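4.2 Budgeting for hand-held grippers

The largest single decision in our equipment plan was how many hand-held grippers to buy before buying any arm at all. Babita Negi's first costing, drawn up in February, put most of the money into a two-arm station from Tunberg. We are very glad we waited! Pairing and stacking gloves is a lovely task for planning purposes: it is cheap to set up, it needs both hands, and it shows up the wear on soft parts early. Figure 3 shows the gloves from the gripper's own viewpoint.
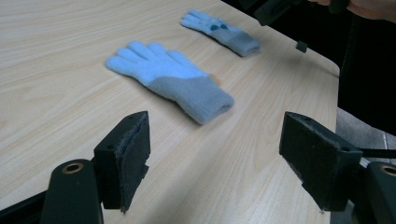 Figure 3. Knitted gloves on the work table, seen between the padded fingers of a hand-held gripper.

Finger pads are the item most plans leave out. We treat them as a consumable, like printer paper, and order them in packs of 100 from Huet. Cables, spare fingers and marker plates go on the same line of the budget, as they tend to be needed in the same week. Lemlem Beyene suggested that each station hold its own stock, and this has made ordering far simpler (the store cupboard is a good deal tidier too).

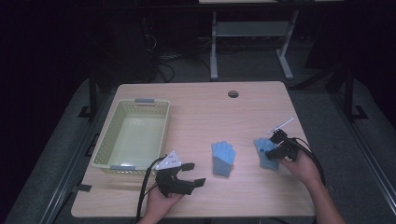 The station itself should be costed as a whole, with table, surrounding frame, floor space and cable runs included from the start. In the Tiltovard plan these had been spread over 3 separate budgets, and the carpet and the frame were approved months apart. We now price a station as one unit and allow 9 weeks for delivery. Baskets and gloves cost so little that we buy several kinds at once, and the variety is worth every penny.

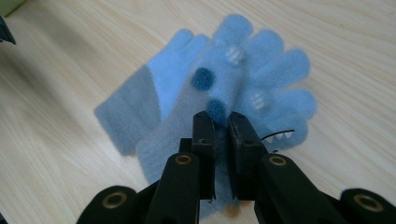 Decorated gloves deserve a line of their own. Anything stitched on changes how the fabric folds between the fingers, and it is a real pleasure to have such a demanding test for the price of a child's pair. For the Grondlow site we have therefore set aside money for 2 further stations and a wider set of knitwear, and have put off the choice of arm until the pad orders for the first year are known. Section 4.3 gives the same treatment to storage and computing.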